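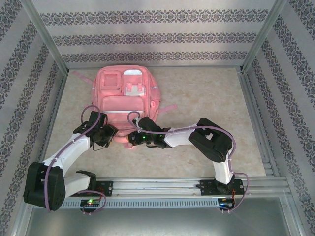
Tiziana Caruso wrote in to say that a child's backpack ought to last three school years, and that if yours doesn't, you bought the wrong one. I'd love to believe her. My two have gone through five between them, and the priciest went first.

So with the back-to-school shelves filling up at Kakley, I went and had a look at what we're being told this summer. Mostly we're being told about pockets. The Adus tag promises "organization for every subject," and I counted the compartments while my son tried it on. A pocket for pens, a pocket for a phone he doesn't own, a pocket inside a pocket. In my experience a kid uses the biggest one and whichever is easiest to reach, and the rest collect raisins.

Buckles bother me more. On a small outside pocket they look smart in the store, and then a seven-year-old with cold fingers has to work them at the bus stop in February. Ours stayed undone from the second week on. If you're choosing between buckles and a plain zipper, have the child open and close it twice before you get to the register.

Reflective strips I'm for, with one grumble. A strip low on the front panel is fine until a jacket gets tied over it, and I'd like to see more on the straps. The Greco bag has some there. Its lining felt thin to me, though, and the salesman's "tested for 2,000 openings" didn't say who did the opening.

Then there's color. Vasco Carrilho swears that pink shows every mark and you should buy navy. Maybe so, but navy hides the marks and you wash it less — I'm not sure that's a win. Lay the thing flat, empty every pocket, go over it with a damp cloth and dish soap, and let it dry with the zippers open. Pink comes up fine.

The Colen sale runs to the end of the month. I'd check the strap stitching before I got excited about the discount. Last year's "half price" bag was the same price in February, and I still have the receipt.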